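Black granite counter, always smudgy. What do you use?

Posted by Kelly Goodall

We moved into a place in Puvwood in September and the kitchen has a big polished black granite counter, which I love!! But every time I wipe it down it dries with streaks, and I can see rings wherever a mug has been sitting. I've been using dish soap and a sponge. Is there a trick to this, or is black granite just like that?

Somtochukwu Ajayi

Oh, I love this kind of counter, and yes, you can get it really shiny! Dish soap is fine for a sticky spot but it leaves a film if you use it every day. What works for me: one microfiber cloth wrung out in warm water, then a second, totally dry one right behind it, going in circles. The dry cloth is the big one. I bought a pack of 4 and they've lasted ages.

For rings, try plain warm water first and let it sit a minute. If they stay, your water is probably hard, so go over them with a granite cleaner. Please don't use vinegar, it can dull the sealer! And do a sealer check while you're at it: put a few drops of water down and wait ten minutes. If the stone goes darker under the drops, time to reseal. Mine took about 34 minutes start to finish and I was so pleased with it I made my sister come over and look.

entwistle57

coasters

Kelly Goodall

Two cloths! I did it this morning and the difference is huge, thank you! The drops just sat there, so I guess the sealer is OK. My holiday soup mug lives out on the counter all year and now I can see a bit of it reflected in the stone, which makes me way too happy. Coasters are on the list too.

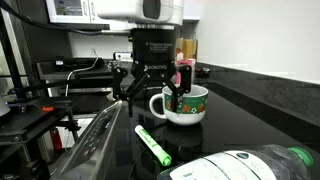 Next up is the stainless steel, which shows every fingerprint. Does the two cloth thing work on that as well, or do I need something oily for it?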